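**Ticket 205 — Sorting tray, Bench 3: marked floor and mixed small parts**

Location: Sosham workshop, ground floor
Raised by: Darragh Ní Chonaill
Assigned to: Vsevolod Pasichnyk
Priority: Normal
Status: Open, awaiting delivery

**Reported fault**

The shallow grey tray on Bench 3 is no longer fit for returning small parts to stock. The metal floor is scuffed and carries dark smudges which transfer to lighter pieces. Parts belonging to more than one kit have also been found together in the tray at the end of the day. The user requests cleaning advice and a decision on replacement.

**Entry 1 — V. Pasichnyk**

The tray was inspected on the bench at 9.30. The marks on the floor are of two kinds: surface smudging, and older scuffs that can be felt with a fingernail. The reflective panel on the inner face of the far wall is also spotted and streaked. The user was asked to leave the contents in place until they had been recorded against the kit list.

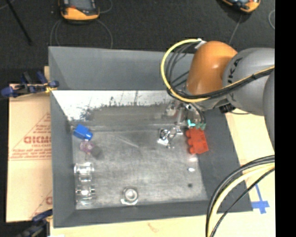
*Fig. 1. Bench 3 tray and contents, before cleaning.*

The orange-red studded brick and the blue block belong to the Vollik building set and are to go back to drawer 44. The small metal bracket is from general fixings. Two items could not be matched at first: the teal-green piece with short prongs, and the small translucent purple piece. Both were bagged and labelled with the ticket number.

**Entry 2 — V. Pasichnyk**

The tray was emptied and washed with warm water and washing-up liquid, then dried with a lint-free cloth. Most of the smudging lifted. The streaks nearest the sloped walls did not, and a second wash made no difference. Abrasive pads must not be used on the floor or the panel. The panel was wiped with a damp cloth only; the spots remain.

**Entry 3 — D. Ní Chonaill**

The user confirms that the teal-green piece is listed in the Vollik set as a clip. The purple piece does not appear on any list held at Sosham. Please advise whether it should be kept.

**Entry 4 — V. Pasichnyk**

Please keep the purple piece in the unidentified parts box for the usual 32 days — after that it may be discarded. A replacement floor sheet has been requested from Sadmont under the existing account. The supplier has given December for delivery. The present sheet may remain in use until then, with the following conditions:

- Wipe the floor at the close of each session.
- Return one kit to its drawer before another is opened.
- Do not place white or clear parts directly on the streaked areas.

**Outstanding**

Floor sheet to be fitted on arrival. Scanlon stores to confirm whether the reflective panel can be ordered separately — query sent, no reply to date.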